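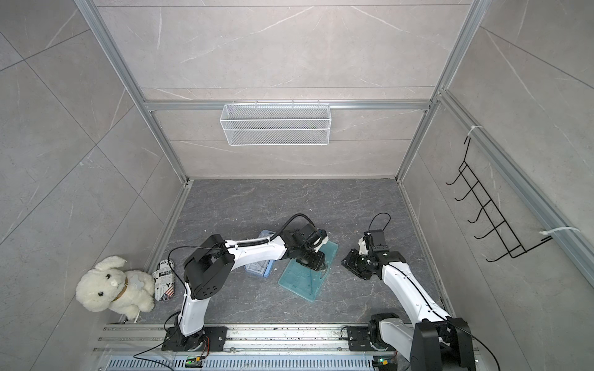
Two-arm cell, left gripper on the teal case, right one waiting.

Workshop > Guides > Robot cells > Setting up a shared cell

Quick version of the cell rules, because people keep asking and the old sheet is out of date. Written for the small two-arm benches at Drostcombe. Should work for most tabletop cells. Big industrial stuff, no, go and read the proper standard and talk to whoever signs off your risk assessment.

Before power on

Arms parked. Both of them, even if you only want one.
Stop button where your hand can reach it without leaning over the floor of the cell. Press it, check it latches, release it. Every session.
Base bolts. Finger check first, then the hex key. If one turns, do all of them on that base.
Look along the cables from wrist to base. You want enough slack for full reach but not a loop big enough to catch on the other arm. Loops above the wrist are fine, just run the joint through its travel by hand and watch what the loop does.
Sweep the platform. Loose screws in the channels are the classic one. They find their way to the control boards. A small brush, not compressed air, air just moves them somewhere worse.

The boards

Open boards near the front edge need keeping clear. No mugs, no tools, no phone. If you can fit a cover, fit a cover. Don't pull the thin wires to unplug, hold the connector. Junhao Feng has spare connectors in the second drawer, put one back on the list if you take one.

Fixing things to the frame

Zip ties are OK for light racks and hooks. Use 2 per rack minimum, one at each end, and trim the tails flush. A long tail will snag a sleeve or a cable sooner or later. Anything heavier than an empty basket wants a proper bracket and T-nuts.
Hooks that stick into the work area count as obstacles. Put them in the Kotona model before you run, or take the rack off. Same goes for anything hanging from the crossbar.

Picking the working zones

1. Draw a line down the middle of the floor. Left arm owns left, right arm owns right.
2. Mark the bit in the middle where both can reach. That's the shared zone.
3. One arm in the shared zone at a time, unless the task is a proper two-handed one.
4. For two-handed tasks, first arm makes contact and settles, second arm holds off to the side with the gripper open. Then it comes in. Never both at once on the first try.
5. Slow speed for the first run with any new object. Full stop.

Cases and boxes that slide about on a hard floor are a pain, so start with low grip force and step up. See-through plastic is awkward for depth cameras too. Aaliyah Desjardins gets better results with a strip of matt tape on the lid, worth trying before you start blaming the calibraton.

Objects

Only what the task needs goes within reach. Extras are allowed if the task calls for clutter, but write them down on the run sheet, soft things included. Fabric and plush get pulled into finger joints so check the fingers for fluff afterwards.
Don't reach in to straighten something while the arms are live. Stop, latch, then reach. Yes even if its only a nudge.

When it goes wrong

Arm pushing down hard on something: stop button, don't try and jog it off.
Arms touching: stop, support the upper one by hand before you release anything. It will drop.
Odd noise from an elbow: stop, tag it, tell Shufen Jiang. Not "one more run".
All of it goes in the log, near misses as well. Time, which arm, what it was holding. Two lines is plenty.

End of session

Park, power off, wipe the floor, brush the channels, empty the basket. Objects back in the store box. Sign the sheet.

Chunhua Guo is redoing the section on grip force in May so expect that bit to change. Corrections to Sheyla Rivadeneyra please, she keeps the master copy and the one taped to the door is allways a version behind.

Filed under: Bench safety, Two-arm cells, Good practice
29 comments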